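Skernora Home Arms, Set-up Guide
Section 5: The laundry task

5.1 What the task can do at present

Please read this part before you plan your first wash. Many customers ask us if the arms can take over the laundry completely. The answer today is no. The arms can open the door of a front-loading machine, take soft items one by one from a basket, put them in the drum and close the door. They cannot sort by color, measure detergent, find a coin in a pocket or fold.

In our test room in Husby we started the loading task 933 times. It was finished without help 864 times. Of the runs that needed help, 39 stopped at the door. Most of the others stopped with an item hanging half out of the drum. A person does the same job faster, and you should count on staying in the home while the task is running.

5.2 Before you start

1. Park the base in front of the washing machine and lock the wheels. Both grippers must be able to reach the door when it is fully open.

2. Check that the washing machine is off and the drum is empty.

3. Put the laundry basket on the floor, beside the door and outside its swing. A basket with a rim in a different color from its walls is easier for the cameras to find. Do not use a cloth bag.

4. Place one soft item in the basket for the first run. We recommend a plush toy. It keeps its shape when it is gripped, and thin socks are much more difficult.

5. Look at the cable plugs on both grippers. Each plug must sit fully in its socket. Pull the cable very lightly to be sure.

Caution: Keep children and pets out of the room while the arms are powered. The fingers have narrow tips and close with force.

Note: If you have the older Disgate base, the wheels lock one at a time. Lock all of them.

5.3 First loading run

1. Switch on the arms and wait for the home position.

2. On the tablet, choose Laundry, then Load, then Single item.

3. Open the door by hand for the first run. You can let the arms open it later, when the door position has been saved (see 5.5).

4. Touch Start and keep one hand near the stop button.

5. Watch the gripper when it goes down into the basket. The fingers should be open and should not touch the rim. If they touch it, press stop, move the basket a little and start again.

6. If the item falls beside the machine, do not pick it up while the arms are moving. Press stop first.

Basket on the floor by the washing machine, with one plush toy inside:

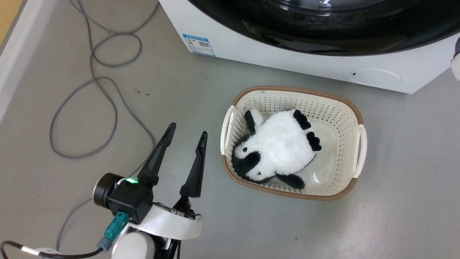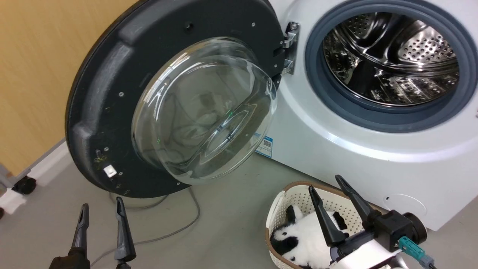

5.4 If the task stops

Message "Item not found": The toy or cloth is too near to the wall of the basket, or the light is weak. Move the item to the middle and turn on the room light.

Message "Door blocked": Press stop and move the basket away from the door. Check also that the rubber gasket has not caught any cloth.

Message "Item lost": The gripper closed but holds nothing. The arms will try again by themselves. After five tries without result they go back to the home position, and you must load the item by hand.

For the Ham software version, the messages are shown only on the tablet and there is no sound.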